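Staneo Short-Sleeve Tee, Black
Sold by Clemalura

A plain black T-shirt with short sleeves and no print. The body is cut straight, with room at the shoulders. Fabric weight is 200 grams, 100 percent cotton.

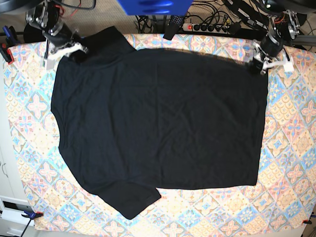 Order your usual size. If you are between sizes, take the smaller one. The shirt may shrink some 5 percent in length after the first hot wash, so wash cold if you want to keep the fit as bought.

The black is very deep and can show a little navy depending on the light. If you need to match it to other black clothes, ask us for a fabric sample first.

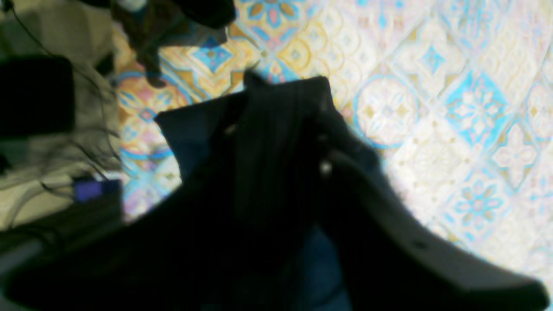

Black fabric, close up. Color may look different on your screen.

Iron on medium while slightly damp. Fold the sleeves in, then fold the body in half from the hem. We have 11 left in size large. The next delivery from Bundgaard is due in May.

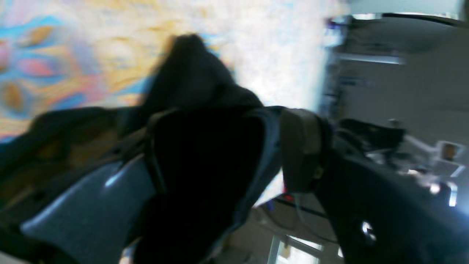 Shipping and returns

Orders placed before noon ship the same day. Unworn shirts can be returned to our Parken shop. For bulk orders, write to Alcides Furtado.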